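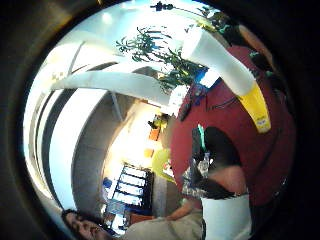
3.2 Setting and stock of the rooms

Figure 2. Interior at the Prurby site, with a plant close to the worker and a shelving unit in the room behind.

The survey of shared rooms was carried out at two sites, Prurby and Menon. Both are single-floor interiors in which people work close to furniture, plants and stored goods. Each site was divided into zones, 12 in total, and every movable item in a zone was entered once in the Jernent register. The register held 155 entries when it was closed on Jan 31, 2026.

Entries were assigned to one of eight classes: seating, shelving, partitions, lighting, plants, containers, hand-held items and other. Items that could not be placed with confidence were entered as "other" and given a short note on color and form. In Figure 2, the rounded yellow-green object in the far room is a case of this kind, as it could be a chair back or a cushion. The dark shelving unit and the gray panel were entered under shelving and partitions.

Plants needed a separate rule. A plant with thin, drooping branches takes up more space at head height than its base suggests, and its leaves can overlap items held or set down nearby. Clearance was therefore measured from the outermost leaf to the nearest fixed surface. Readings under 1,000 mm were marked as narrow.

Items carried on the body, such as those held against a shirt, were left out of the room totals but kept in the hand-held class. Ceiling fixtures were recorded by zone only. Color terms follow the Sernisetti list, with light and dark variants merged where the lighting differed between adjoining rooms.

3.3 Coding procedure

Two coders worked through the zones in the same order. Disagreements over class were settled by a second visit to the zone, and the earlier entry was kept in the register with a strike mark.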